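[indie-exhibitors] Re: Split weeks and the second-week minimum

From: Florencia Painemal
To: indie-exhibitors list
Date: Jun 11, 2024
Subject: Re: [indie-exhibitors] Split weeks and the second-week minimum

Shoaib Gilani wrote:

> We're a single screen and we have been offered a new title from
> Clullex on the usual terms: two weeks, all shows, no splitting in the
> first week. I can live with the first week. The second week is what
> worries me. Our town has one audience and it comes on the first
> Friday and Saturday. By the second Monday I'm running the projector
> for a handful of people.
>
> Has anyone on the list gotten them to agree to a split in week two? I
> would like to keep the evening show and give the matinees to
> something else. If you did get it, what did you offer in return, and
> was it in writing?
>
> Also, do they count Thursday previews toward the first week or not?
> My booker says one thing and the sheet says another.
>
> Shoaib

Shoaib,

Yes, we got a split in week two from them, last October, and again this spring. Both times it was in writing, meaning an email from their sales desk that we printed and put in the folder with the contract. I would not do it on a phone call. The person you talk to on Monday may not be the person who reads your report.

What we have, for comparison: the Farnomau is a two-screen house with 274 seats in the big room and a small room upstairs. So I'm not in exactly your position, because I can move a picture upstairs and you can't. But in October the upstairs room was closed for the ceiling work and we ran as a single screen for the whole month, so for that stretch we were the same as you.

The title that month was a family picture. First week we did all shows as required and grossed $3,312 on the opening weekend, good for us at that time of year. I asked for the split on the Monday morning after, before they had sent out the holdover list. I think the timing matters more than anything you offer. If you ask before the film opens they say no because they don't have numbers. If you ask on Tuesday afternoon the list is already out and somebody has to go back and change it.

In return we offered to keep the evening show for the full second week, including Monday through Thursday, and to leave the trailer for their next release on everything we played, including the other distributor's title. They took that. They also asked for the poster case by the door, and I said yes.

The wording we got was short. It said the theater may play the film in evening shows only during the second week, with matinees released, and that terms for the week stay the same as in the contract. Look at that last part closely. The first draft they sent me had the second-week percentage staying at the first-week rate "in consideration of" the split. I wrote back and asked them to take the line out, and they did the same day. I don't know if it was a standard line or if someone was trying it on. 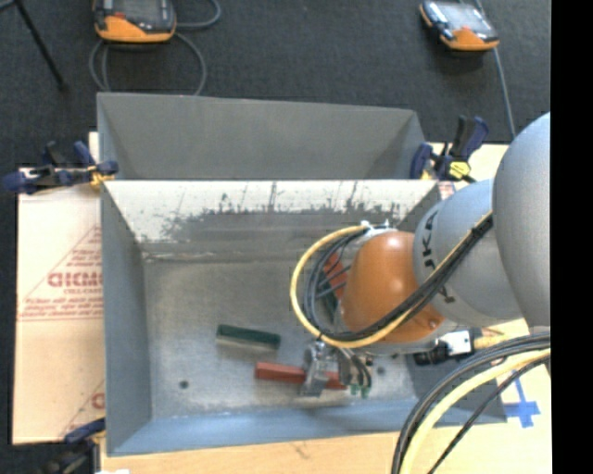
On the minimum, that is the part where I would be careful. Our contract had a flat minimum for each week, and the split did not change it. With only seven evening shows in week two, we came close to paying the minimum instead of the percentage. If your second Monday is as slow as you say, work out the week on paper first, evenings only, with your real numbers from a similar picture. If you come out under the minimum, then the matinee title has to earn the difference before it earns you anything. For us the matinees were a documentary on a very low guarantee, and it brought in two school groups who would not have come otherwise. Without the school groups it would have been a wash.

You could ask them to drop the minimum by the share of shows you give up. I asked, and was told no. Octavio Olivares at the Navarrete told me he got it once, for a picture that had already opened badly everywhere. He reads this list, so he can correct me if I have that wrong.

Thursday previews: on our statements they are added to the opening Friday for gross, but the first week is still counted from Friday. So the two weeks run Friday to Thursday and Friday to Thursday, and the preview night is extra. You owe them film rental on it at the first-week rate. That may be why your booker and the sheet disagree, as they may be answering different questions. I would ask for two things separately:

-- which date the first playing week starts
-- which week the preview gross is reported in

When I asked it as one question I got one answer, and it was only half of what I needed.

A few other things that came up, in case they help.

Keys. If you are splitting, make sure the key on the drive runs through the end of the second Thursday night and not midnight Wednesday. We had one expire before the last evening show in the spring. Their help line fixed it in 40 minutes, but we had people in the lobby the whole time and gave out free popcorn.

Box office reporting. Report the two titles separately every night, even if one of them sold no tickets. I skipped a zero matinee once and got a call asking if we had pulled the film. A zero is fine. A blank makes them think you are hiding something or that you are dark.

Newspaper and website listings. We had people show up on the second Saturday afternoon expecting the family picture because the ticketing page had carried the first-week times over. Check every listing on Wednesday night. The big showtime sites pull from wherever they pull from, and it took two days for one of them to catch up. Cristóbal Zapata, who does our listings, now sends the new times in on Tuesday and then looks at them again on Thursday from his own phone, signed out.

Pricing. Our contract sets a minimum per-ticket amount for the purpose of figuring rental, and it applies to the discount night too. If you run a cheap Tuesday, you may be paying rental on a higher price than you took in. That has nothing to do with the split, but a slow second week is when people are tempted to cut prices, so I mention it.

As for whether to take the booking at all, I can't tell you that. For a town with one audience I would rather open a picture two weeks late with easier terms than on the break with hard ones. We have done that with three titles since October and lost some of the teenagers, who drove to Hustport and saw them there. The older crowd waited. Tsegereda Hailu posted to this list over the winter about doing the same at her house, with better numbers than mine, and it should be in the archive under "off the break." She had a sheet comparing opening on the date with opening in week three, and it is worth the time to look at it before you sign.

If it would be useful I can send you the text of both emails we got from them with the figures taken out. I'd rather not post them to the whole list. Write to me off list and let me know whether your contract is the older two-page form or the newer one, since the clause numbers are different.

One question back to you, and to anyone else with a single screen. Do you get asked for a clean screen on the first Sunday, with no private rentals? We rent the big room to a church group on Sunday mornings, up to 200 people, done by 11:30, and I was told this spring that it counts as a missed show. There was no show scheduled at that hour and there never has been. I have asked for the clause they are relying on and have not heard back yet.

Florencia Painemal
Farnomau Theater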